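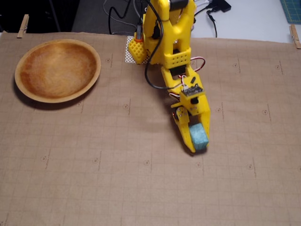 Speaker notes: What the bench arm changed at Floltthorpe

Slot is 25 minutes, with questions after. Water on the lectern. Check the clicker before people sit down.

Opening (2 minutes)

Good morning. I run the packing floor at Pallham's Floltthorpe site. We pack small parts kits for other companies: seals, clips, foam inserts, the bits that come in a bag with a larger thing. There are 70 of us across both shifts. I have been there long enough to have done every job on the floor except payroll.

I'm going to talk about one small arm on one bench and what it did to our working day before it had packed a single order. I don't have a savings figure for you. If you came for one, the session next door is very good.

What we set out to do (4 minutes)

The job we looked at is called dish loading. A person picks a foam insert off the bench and drops it in a dish. The dish goes down the line and the next person adds the hardware. It is the dullest job we have and it is hard on the wrists. We rotate people off it every hour.

In November our engineering lead, Arwel Vaughan, asked if he could set up a trial in the old sample room. The trial is called Esteban. The arm is 3D printed, in yellow, and the wiring is on the outside. It works over a sheet of brown paper with a grid and small round targets on it. The paper is held down with clothespins. (Pause. People usually laugh at the clothespins. Let them.)

We kept it cheap on purpose. I wanted something the packers could walk up to and look at without feeling that the decision was already made.

The arm is driven by a person to start with. The operator moves it through the job, block to dish, and each run is recorded. The recordings are what the software learns from. Arwel set a target of 2,000 runs. We have 1,703 as of the last count.

Ask the room: who here has been asked to record their own job so a machine can do it? Hands up. Leave time for this.

Who does the driving (5 minutes)

This was our first real decision, and we nearly got it wrong. The plan was for Arwel's team to drive the arm. They understood it and they had the hours.

Sioned Jenkins is our shop floor rep. She came to see me and said that if engineers recorded the runs, the packers would be handed a finished machine that had been taught by people who had never loaded dishes for a living. She wanted packers in the chair, on paid time, at the same rate or better.

We did that. Six packers put their names down and four are still doing it. They get a skills loading on top of base pay for every hour in the sample room. It costs more than the first plan, and the recordings are better for it. The packers come at the block from angles that the engineers didn't think of.

A thing to look for on the next slide is how far down the block sits in the fingers. When packers drive, they care about this. They want the top end clear, the way they would hold a real insert so that it goes in the dish straight. The engineers were happy with any hold that didn't drop it.
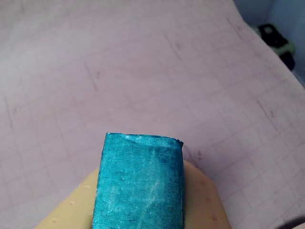
What the packers noticed (5 minutes)

Slow down here. This is the part people write to me about afterwards.

First, the wear. The blocks scuff along the top edge and the corners go. Emrys Wogan has been packing foam for years, and he kept a notebook of which blocks were getting tired. Engineering had been treating every block as the same block. His notebook is now part of the procedure, and he has a line in the project budget for replacements.

Second, the sheet. Small specks and smudges collect on it. Arwel wanted it swapped every morning. The packers said leave some of it, as a real bench is never that clean by ten o'clock. We settled on a new sheet when the lines get hard to read.

Third, the chair. Driving the arm is easier on the wrists and harder on the neck and eyes. We swapped one strain for another and we didn't see it coming. Gwion Harries, who does our health and safety, cut sessions from 90 minutes to 40. Nobody's numbers suffered much. I should have asked him in at the start – he was brought in five weeks late, and that was my doing.

Fourth, what counts as a failure. On the floor, if you reach for a part and you're not lined up, you shift your hand and carry on. You don't log it. In the sample room every reach is recorded, including the ones where the fingers are open and the block is off to one side of them. Some of the packers found this hard. They felt watched in a way they don't on the line, where there's a supervisor but nobody is keeping every movement.

We had a meeting about it. The rule that came out of it is short, and I'll read it as written: "Runs are stored by run number. No run is linked to a payroll number. No run is used to assess a person." Sioned drafted it and I signed it. If you take one piece of paper home from this talk, take that one. The full version is in the handout.

Leave the next slide up while you read the quote from the driver. 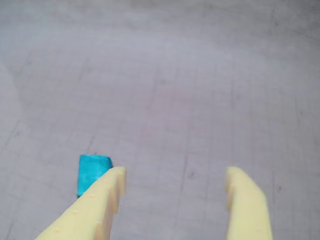 Gwenllian Lloyd

(My name is on this slide for the people who came in late. Contact details are in the handout.)

The quote is from one of the four drivers, who asked me to leave her name off. "On the line I get it right and forget it. In there I have to think about where my own hand would go. I came out the first day and I couldn't load a dish properly for an hour."

She's still in the programme. She told me last month that she likes it, and also that she doesn't want to do it full time. Both of those went into the minutes.

What it changes for the floor (5 minutes)

Be direct in this section. Don't rush to reassure anyone.

If Esteban works, dish loading as a job ends at Floltthorpe. That's four positions on each shift. We have said so in writing. We have also said that those eight people will be offered other work on site at the same rate, and that the offer stands for two years. I can't promise a third year and I told them that.

Some of them are pleased. Some aren't. Dish loading is dull, but it's a job you can do when you've had a bad night or you're coming back from an injury. We've used it that way for as long as I've been there. When it goes, we lose our light duties bench. I still don't have an answer for this. Gwion is looking at labelling and inspection, and neither one is quite the same.

The second change is on the Govard line, next along. Govard was built to take dishes at the pace of a person. It has slack in it. People talk, they fix a bag that has twisted, they help whoever is behind. A steady feed from a machine takes up that slack unless you set it slower on purpose. We plan to set it slower. Head office hasn't agreed to this yet.

Where the trial is now (3 minutes)

The test dish is a round, shallow one and it's stained on the inside by now. We use it because the packers said a new one shows up too clearly against the paper.
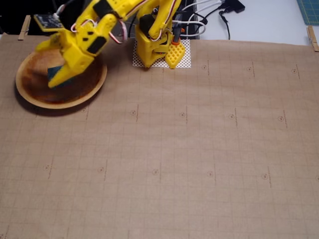 Sample room bench, Floltthorpe: gripper at the dish, fingers down on the block.

The drivers will finish the remaining runs first. Then Arwel trains on the full set, and the arm tries the job by itself with a packer sitting beside it. The packer has the stop button and can use it for any reason, with no form to fill in. Arwel wants 1,000 of these supervised attempts before anyone talks about moving the arm near the line. Sioned has asked that the results go on the canteen board, good or bad, the same day they go to management. I've agreed.

If someone asks for a date, say there isn't one.

Likely questions

Did anyone refuse to take part? Yes, and they were left alone.

What did it cost? The arm was the smallest item. Most of the money went on hours.

Is the software ours? Partly. Send them to Arwel, who is in the third row.

Would you do it again? Yes, with Gwion in the room from the first day, and with the light duties question on the table before the arm was.

Handouts are on the table by the door. Take the spare copies back to the office.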